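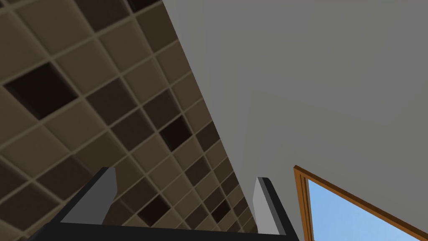

Wrist flips and ends up staring at the ceiling, Kovico sim, anyone else?

Sendovport forum > Simulation and control > Faults and odd behaviour

malachy_horgan
Evening all, and sorry in advance for the length, I never did learn to write a short post. I've been running a pick and place job in the Kovico simulator, nothing fancy, and for most of the run the arm behaves beautifully. Then at step 3,286 the wrist rolls right over and the camera is left looking up at the ceiling tiles with the fingers open and nothing in them. It doesn't crash and there's no error in the log. It just sits there as though it were waiting for something to fall out of the roof, bless it.

It has done this on 14 runs now, always at the same step. I've tried a fresh install, I've tried a smaller time step, and I've had a long talk with it over a cup of tea. My worry is that the same controller is meant to go on the real arm in September, and I'd be very unhappy to see a real wrist do that with somebody's hand nearby.

suveck_fan
Welcome to the club! Mine did this all last winter. Sounds like a wrist singularity to me: two of the joints line up, the solver can't decide which way round to go, and it picks the long way. Have a look at joints four and six just before it happens. If they're racing in opposite directions you've found your culprit.

Treasa Nic Giolla
I'd be a bit careful with that, suveck_fan, much as I love a good singularity. If it were one I'd expect a burst of speed and some shaking, and then for the arm to come out the other side and carry on. Malachy says it goes over and stays there quite contentedly, which sounds to me like it's obeying a target it has been given. Malachy, dear, could you print the orientation target for the few steps either side? I'd put a small wager on the sign of the quaternion flipping and something downstream blending between the two without checking.

suveck_fan
Fair enough, though mine stayed put as well, so I'm not withdrawing the singularity just yet :)

malachy_horgan
Thank you both, you're very good. I plotted joints four and six and they're as calm as a pond, so I'm afraid that's one for Treasa. The target is the interesting bit. All four numbers change sign between one step and the next, and my smoothing code takes a plain average across the last 7 targets. So for a few steps it's averaging things that nearly cancel, and what comes out points more or less anywhere. I wrote that smoothing myself, late at night, and was rather proud of it.

Treasa Nic Giolla
Ah, we've all written that one. Take the dot product of the new target with the previous one, and if it's negative, flip the new one before it goes into the average. Then normalise what comes out. That doesn't explain why it stays up there once the average has settled, mind you, so please don't stop looking.

old_sala_hand
Can I be the grumpy one? Fixing the maths is lovely, but the part that bothers me is that the controller let it happen. Nothing should be able to ask for a half turn of the wrist in a handful of steps and get it. On our Sala cell we have a limit on how far the orientation can move per step, and if it's exceeded the arm stops and somebody has to walk over and clear it. It's a nuisance and I wouldn't be without it.

suveck_fan
Don't you get false stops all day long, though? We tried that and people got so fed up that they raised the limit until it did nothing at all.

old_sala_hand
We did at first, yes. Then we fixed the things that were causing them.

malachy_horgan
Back again, with biscuits. The sign check is in and I've done 200 runs overnight without a single flip, which cheered me up no end. Treasa was right to nag about the staying put, too. I had a "hold last good pose" fallback for when the target looks odd, and it was saving the bad pose as the good one. So it went over, decided it liked it there, and held. I've moved the check ahead of the save.

I'm putting in the per-step limit as well, and I'll feed it the old broken targets on purpose to see that it stops. Until I've watched that happen a good few times, the real arm stays switched off. Has anyone got a sensible starting value for the limit on a slow job?

old_sala_hand
Log the largest change you see across your good runs and start a little above that. I'll dig out our settings when I'm back at my desk after lunch.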